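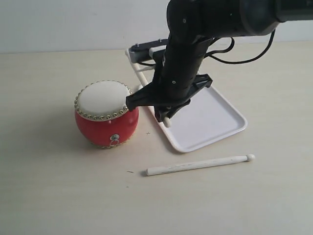
This site uses cookies to remember your reading settings. Accept | Manage preferences

Print this article | E-mail to a colleague

4. Changes in the work at the packing tables

4.1 Setting

Kesance makes and packs wooden and metal toys, most of them for nursery schools and music classes. The plant employs 167 people. The arms described here were installed in the finishing hall in April, in the part of the hall where sets are put together before boxing. A set usually holds one instrument, its beaters or sticks, and a printed card. Before the change, each table was worked by two people, one who checked and laid out the parts and one who packed them. The plant planned for 1000 sets a shift across all tables, and in the months before the arms arrived it met that plan on most days.

The system was supplied by Fenimon, a local integrator, and is known in the plant as "the Fenimon" whichever arm is meant. We use the term "cell" for one table with its arm, holder and tray, and "attendant" for the person assigned to it. Attendant is the job title in the new shift plan. The workers themselves went on saying "packer" during the whole of our stay.

Our material consists of 195 hours of observation, group talks with the day and evening shifts, and the stop log, in which attendants write down each time they halt an arm and why. The log held 613 entries at the end of the study. Field notes were taken by Veronica Nedelcu, who had no role in the installation.

4.2 The task as planned and as done

On paper, the drum cell is simple. The arm takes a stick from its holder, moves it to the tray, does the same with the second stick, and then places the drum. The attendant refills parts and removes finished trays. The work instruction for the cell fits on one page and gives the attendant four duties.

In practice, attendants did a good deal more than this. Figure 3 shows the drum cell with the two fingers of the gripper spread apart. The left finger rests against the edge of the drum, one stick lies in the gray holder behind the arm, and the other lies on the table in front. Positions of this kind came up often in the group talks. When a part is outside the place where the program expects it, someone has to decide whether to let the arm go on, move the part by hand, or stop the cell and start the set over. The instruction says to stop. Attendants with more than a few weeks at the cell usually judged by how far the part was from its place, and what they called "close enough" differed from person to person.

Sticks gave the most trouble. They roll, and one end is thinner than the other, so a stick that has been put in the holder the wrong way around will still fit but will be gripped at the wrong point. The first version of the instruction did not mention direction at all. It was added by hand, in pen, on the copy taped to the second table, and the printed version was changed five weeks later. Several people claimed to have written the note.

Drums gave less trouble with gripping and more with surface marks. A glossy finish shows contact. Checking for rub marks had been part of the old layout job, and it was done while turning the drum in the hands before passing it over. With the arm handling the drum, there was no longer a natural moment for this check. Some attendants picked up each drum before loading it, which slowed the cell. Others checked after packing, by which time a bad drum meant opening a finished set. Management had expected the check to carry on as before and had not given it any time in the plan.

4.3 Skills that moved and skills that went unused

We asked workers in both shifts what they had known how to do in April that they no longer did. The answers were fairly consistent. Packing by feel, without looking at the tray, was named most. Experienced packers could fill a tray while watching the next set of parts come down the table, and they took some pride in it. At the cells this has no use. The attendant looks at the arm most of the time, and two people said they found this more tiring for the eyes than the old work, though easier on the shoulders and wrists.

Other skills moved. Knowing which batches of sticks run thick, for example, had always been useful for packing, and it became useful for the cell in a different way. Attendants who recognized a thick batch would widen the grip setting before loading it. This was not a setting they were supposed to change. The supplier had given access to it for testing and had not taken it away again. When Fenimon's technician learned of the practice he asked for it to end, and for nine days the setting was locked. Stops at the drum cell rose during that period, and the lock was removed with the condition that each change be written in the log.

We consider this one of the more important events in the study. It gave formal standing to a judgment that workers had already been making, and it put that judgment in writing under their names. Opinions on the second point were divided. One attendant on the evening shift said in the group talk:

"Before, if I packed it well, it was packed well. Now I have to sign that I moved a number from one to the other. If it goes wrong it is my number."

A colleague on the same shift disagreed and said she preferred having it on paper, since the day shift could then see why the cell was set as it was.

4.4 Pace and company

The old tables set their own pace within the shift plan. Pairs worked fast for a while, then slowed and talked. The arms move at a fixed speed, which is lower than that of a good packer but does not vary. Output over a whole shift was close to what it had been. What changed was where the slack fell. Pauses now come when the cell stops, and a stop is a busy time for the attendant, who has to find the cause, clear the table, put the parts back in place and make the log entry.

Working in pairs also ended. One attendant looks after one cell, and at quiet times one person covers two. The cells are far enough apart that people have to raise their voices to talk. Workers brought this up without being asked in every group talk, and usually before they brought up pay. A number of them had worked with the same partner for years. The partner was in most cases still in the plant, moved to boxing or to the paint room, and they saw each other at lunch.

No one was dismissed during the study. Positions left open by retirement were not filled, which the workers regarded as much the same thing at a slower speed. The plant manager told us the matter would be reviewed once the cells had run for a full year.

4.5 Training

Training for attendants lasted two days and was given by the supplier. It covered starting, stopping, loading and the meaning of the messages on the screen. Attendants rated it as clear but short. Most of what they used at the table had come from each other, mainly at shift change, when the outgoing attendant told the incoming one what the cell had been doing. Under the first plan the shifts met for no time at all, and the handover happened while people were putting on their shoes. Ten minutes of paid overlap was added after both shifts asked for it.

Rusu (see Section 2) reports a similar pattern among workers in a bottling plant, where informal handover carried most of the knowledge about faults. Kurach found less of it, in a warehouse where the machines were serviced by an outside crew and the staff were told to leave them alone. Our case is nearer to the first. The attendants at Kesance were expected to keep the cells running and were the only people close enough to do it, and the question of how much they were allowed to adjust was settled piece by piece, mostly after they had already adjusted it.

Section 5 takes up the stop log in more detail and compares the reasons given by the two shifts.

Share this article: 12 shares | 3 comments
Print | E-mail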